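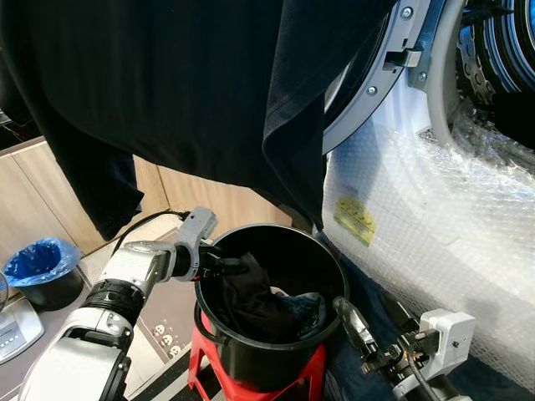
Home Wiki Regions Hazards Talk

Rivmont Flood Code

3 min read

The Rivmont Flood Code is the set of building and emergency rules used in Rivmont and, a bit later, in neighboring Palby. I've been tending this entry for a while, so forgive me if I ramble (I do love a good drainage rule!).

The code grew out of the Jandard floods, when the river came over the low road and into the ground floors on the Palby side. Before that, each town had its own rules, and they didn't agree on much, not even on how high a doorstep should be.

Main rules

New homes within 200 meters of the river need a raised ground floor, and outlets and fuse boxes have to go well up the wall. Older homes only have to comply when they're rebuilt. Any building meant to hold more than 100 people also needs 2 marked ways out to high ground, which caused a lot of grumbling at the Abdelaziz Hall, where the back door used to open straight onto the creek.

Emergency plan

The second half covers warnings, shelters and who opens which road. There's a siren drill every October, and it's loud – my windows rattle. Palby signed on to this part first and took up the building rules afterward.

See also: Jandard floods; Abdelaziz Hall; Palby river wall

14 shares 2 comments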